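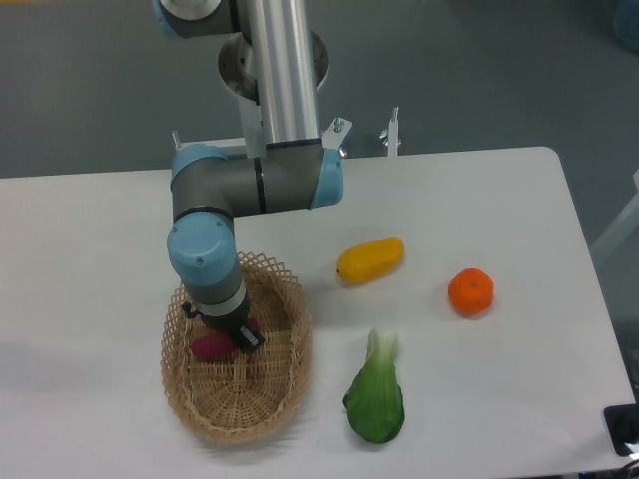

Stavmont Oval Basket, light tan wicker

We have sold a good many baskets over the years, and the oval one is still the one we find ourselves taking home. It is woven in a light tan wicker, with a loose open lattice all the way along the rim and closer, tighter strands across the floor, so you get the airy look round the top and a proper bottom for your vegetables to sit on. Put it on a plain white table and it makes even a single sweet potato look rather handsome!

Ineke Meijer, who chooses our kitchen range, wanted something that could live out on the table between meals - a place for the tangerines, the odd squash, whatever came home from the market - and that children could borrow for playing shops without anybody minding. It does both jobs very happily.

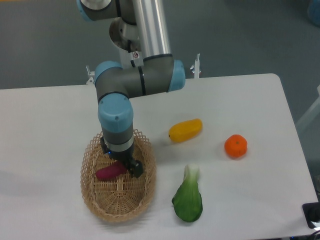
Leafy things like bok choy we would keep in the fridge until you need them, but roots and citrus are quite content in the open. Give the basket a shake over the sink now and then, wipe it with a barely damp cloth and let it dry away from the radiator. Please don't soak it, however tempting that is after a muddy bag of potatoes.

Price: £23
Delivery: 2 to 3 working days
Item number: 134
Vegetables, fruit and play food not included

If you'd like a pair, or want one wrapped as a present, send a note to Chibuzor Balogun in our shop and he will gladly sort it out for you. The next batch is due in June.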